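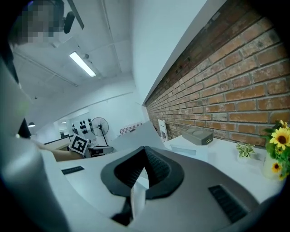
A thin white piece standing in the V of the pad, with the sunflowers off to the right.

I lost most of a day of paper-handling recordings to one bad habit of mine, and I learned so much from it that I want to write it up while I'm still excited!

The task sounds easy. You take a gripper in each hand, go down to a sheet of paper, pinch it and move it. The cube markers on the grippers give us the hand positions, and later an arm tries to do the same thing. We call our pipeline Clandura. It had been happily eating everything I fed it, so I did 100 takes without stopping to look.

Then I played them back. In take after take the left hand was drifting — slowly, 8 millimeters by the end of the worst ones — so according to the data I was pinching air beside the paper. An arm following that would have driven its jaws straight into the tabletop.

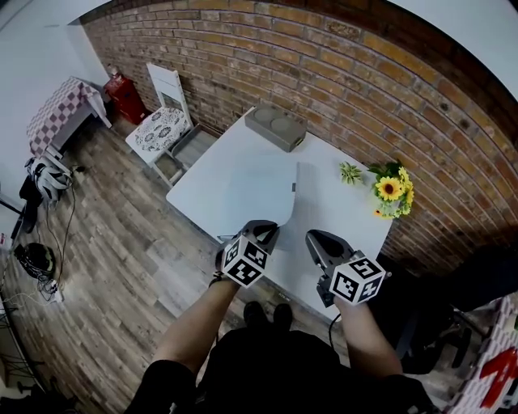 Left jaws down on the sheet, right hand waiting its turn.

I blamed the lights first, then the software. Åsmund Granström looked at the logs and asked how hard I was pushing. Pretty hard, as it happens! Paper is slippery, and I'd been leaning on it to get a corner to lift. All that leaning had worked 2 screws loose under the left marker mount, and the whole cube was tilting a hair at a time.

New rules for me: check the mounts before every batch, play back the first take before doing the second, and let the corner curl up by itself (a light push and a small slide does it beautifully). I'm redoing the full set in February, and I can't wait to see those curves line up.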